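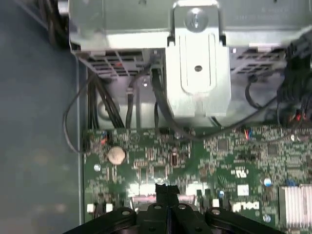 Photo: Adom Nartey / Pela Workshop

Pela is looking for people to take apart and repair desktop computers

Pela is a small repair workshop. We receive used desktop computers from offices and schools, we check them, we clean them, and we make them ready for a second user. For the coming season we search for five persons who would like to join us at the bench. It is a part-time paid position, and you do not need a diploma for it.

The work

Most of our computers arrive closed and dusty, and we know very little about them. You will open the case, take out the drive cage, disconnect the cables and look at the motherboard. Some cages are held by a single screw with a cross-slot, and some have a bracket which must be moved before anything else comes out. You will learn both kinds. After this you clean the ventilation slots, test the memory and the power supply, and write the result on the work sheet which travels together with the computer.

The drives are a separate matter. Every drive is taken out on the first day and goes into the locked cabinet, with the number of the computer written on it. Wumpini Aidoo is responsible for the cabinet and she will show you how the register is filled in. Please take this part seriously also when the drive is clearly broken. Our two largest donors, Skokov and Rolland, give us their computers under the condition that the drives are erased or destroyed, and they ask for the list.

In the last season the workshop finished 1,080 computers. We are pleased with this number, but many of them waited too long on the shelf, and this is why we want more hands.

Who can apply

We would like to meet you if you are patient with small parts and do not become angry at a screw that will not turn. You should be able to sit or stand at a bench for several hours, with breaks. Good light is provided, but the work is fine work, and if you use reading glasses you should bring them. You need enough English to read a label and to write a short note to the next person. Several of us are not native speakers, so please do not be afraid of mistakes in grammar.

Experience with computers is welcome and it is not required. One of our best colleagues repaired sewing machines before he came to us. If you have experience, tell us what you have opened and what you could put together again.

Applicants must be 18 or older.

Hours and pay

The work is 60 hours in a month, divided in shifts of 5 hours. You choose morning or afternoon when you begin, and you can change it once during the season if there is a free place. The pay is by the hour and is discussed at the meeting. It is the same for all new people. The first two shifts are training and they are paid like the others.

We lend you the tools: screwdrivers, a wrist strap against static, tweezers, brushes and a tray with small compartments for the screws. You may use your own screwdriver if it is not magnetic at the handle. Please wear shoes that are closed, and no loose bracelets or long sleeves near the fans. There is coffee and tea in the front room. Food and drinks stay there.

The season begins in the autumn and ends with the last day of February. It is possible to continue after this, but we cannot promise it now.

How to apply

Send us a letter of one page at most. Write who you are, which shift you prefer, and something you have repaired, or have tried to repair. A bicycle lamp is a good answer too. A photograph of yourself is not necessary and we ask you not to send it. You can leave the letter at the front desk of the Panlow building, with the word "Bench" on the envelope, or send it with the contact form on this site.

We read the letters until 25 September 2019. After this date Adom Nartey will invite a part of the applicants for a trial at the bench. You will get one old computer and a screwdriver, and you will be asked to take out the drive cage and put it back. We do not use a clock. It is allowed to ask questions during the trial, and we are glad when people do it.

Everybody who writes to us will receive an answer, also if the answer is no. If you have difficulty with stairs, please mention it in your letter, and we will arrange the meeting on the ground floor.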